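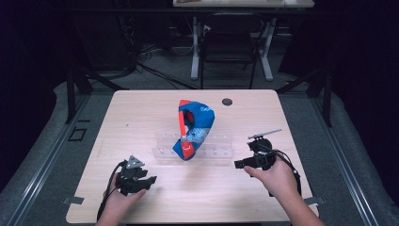

Blue fabric, red edging, pale wood table. The clear rack underneath is acrylic.

Home | Trips | Towns | Archive | About

Open Day at the Willcombe Textile Rooms
2019-08-22, by the Burnis Day Tripper

The drive from Turkville is 99 miles, most of it behind a hay truck. I had missed the May open day and was told, sternly, that August was the better one.

Admission is two dollars, and for that you get a sticker and a map that leaves out the restrooms. The catalog runs to 3,271 pieces of cloth. I looked at maybe a dozen with real attention and nodded at the rest.

My favorite stop was the blue piece with white lettering, curled up on its table like a shrimp with a small white label. I have folded fitted sheets with less character. The table has a neat little grommet hole near one corner, and I admired that too – it was that sort of afternoon.

Lunch was a cheese roll from the Quintana Bakery stand. Bring cash and low hopes. Parking is behind the feed store.

Comments

hemline169: The map did have the restrooms on it in May. They were wrong, though.

turkville_walker: Was the coffee any better this year?

bobbinbox: Went at noon, cheese rolls all gone. Count yourself lucky.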